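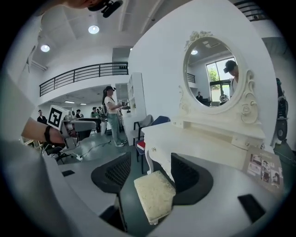

Greifer am Schminktisch, vormittags im Studio.

Seit Januar nehme ich für Flulileo Vorführungen auf. Man führt einen Greifer von Hand durch eine Aufgabe, die Kamera sitzt mit drauf, und aus den Aufnahmen soll der Arm später lernen, wie man so etwas macht. Vorher haben wir das per Fernsteuerung versucht, mit zwei Hebeln und einem Monitor. Das ging auch, aber für eine Schublade brauchte ich 34 Sekunden, und danach tat mir der Nacken weh.

Mit dem Handgriff geht es schneller. Man muss sich nur abgewöhnen, wie ein Mensch zu greifen. Der Greifer hat keine Finger, die nachtasten, also fahre ich gerade an, warte kurz und schließe erst dann. Valentyna Karpenko hat mir das beigebracht. Sie schaut sich abends die Aufnahmen an und wirft alles raus, was ruckelt. Von meinen ersten 50 blieb wenig übrig.

Schwierig sind Spiegel. Der große ovale am Schminktisch zeigt den halben Raum noch einmal, mit Fenster und Leuten, und die Auswertung der Position kommt dabei manchmal durcheinander. Valentyna will solche Aufnahmen trotzdem behalten - in Wohnungen hängen eben Spiegel. Ich fahre dort langsamer und halte den Marker oben frei.

Insgesamt sind es jetzt 2.710 Durchgänge, 700 davon von mir. Als Nächstes kommt die Küche bei Trullow dran, erst Schranktüren, dann Besteck. Den Griff hätte ich bis dahin gern etwas leichter, das Handgelenk merkt es nach zwei Stunden doch.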